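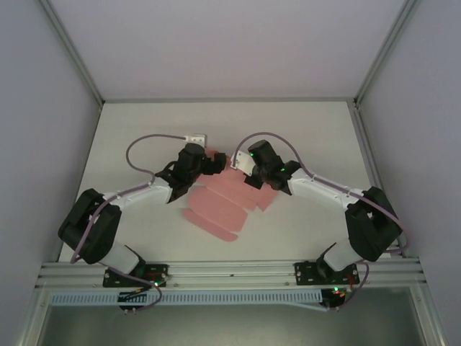
Posted by Sarantis

October 2024

The two-arm cell is back on its rail after the move to the Hollville workshop. Both base plates bolt to the same aluminium extrusion, so the spacing between them is set once and left alone. I marked the positions with a scribe before tightening.

Wiring took longer than the mechanical work. The lavender cables now loop in wide arcs past the elbows, with enough slack for full wrist travel. Everything else drops into the blue slotted duct under the rail. I still want covers for the little boards below the bases.

Cloth is the current test. With the grippers this close together over the pink piece, a small offset error between the arms matters a lot, and my old calibration was out by 2 mm at the centre of the table. I redid it with 244 sample points and dropped the speed limit until I trust the result.

The control loop runs at 1000 Hz on the Gavov build. Logging at that rate fills the disk quickly, so I record every tenth sample.

Parts so far come to $3390, walls included. Gripper pads are next.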